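3.2 How the ethanol plots did on the wet side

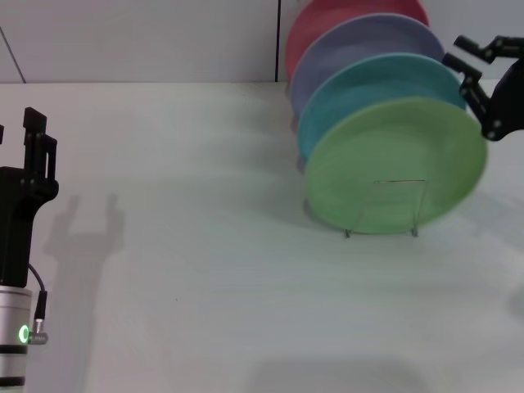
So, back to the low field at Tosik, the one I kept grumbling about in the last section. We had 214 corn plots there, all headed for the Clelance ethanol plant, and I lost 68 of them to standing water before August (a real heartbreaker!). What was left still surprised me. The late-planted rows gave starchier grain than I'd have bet on, and the plant took every load.

Figure 2. Plates in a rack on a tabletop.

I ran the starch numbers two ways, once with the flooded plots left in as zeros and once without them, and the ranking of the seed lines stayed the same – Priline first, Tóth right behind it.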